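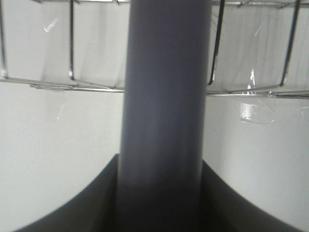
Annatjie Pretorius

Oct 8, 2022

I have finally finished my grandmother's recipe notebook! All 113 pages of it, typed up and saved in two places, after starting way back in June with no idea how slow her handwriting would make me.

She wrote in pencil, mostly, and she hardly ever gave amounts. "Flour until it looks right" is a real line from her buttermilk rusks (I made them four times before it looked right). The oven is either "hot" or "not too hot" - and once, for a milk tart, "hot like for Pieter's birthday." I called my uncle Pieter and he had no clue, but we talked for an hour about that birthday and the cake with the green icing, so I count that as a win.

My favorite find was a ginger cookie I had never tasted. It makes up to 400 cookies, I kid you not, and she baked it for the church bazaar every year. I cut it way down and it's so good! Dark and chewy, with a bit of orange peel that you only notice at the end. My neighbor Mpho came over for one and left with a full tin.

Next up is the back of the notebook, where she kept jam and pickles. There's a green fig preserve in there that takes three days and a lot of pricking with a fork. I've already asked Nandi to save me figs from her tree.

If your family has a notebook like this, ask to borrow it - and bring a good lamp.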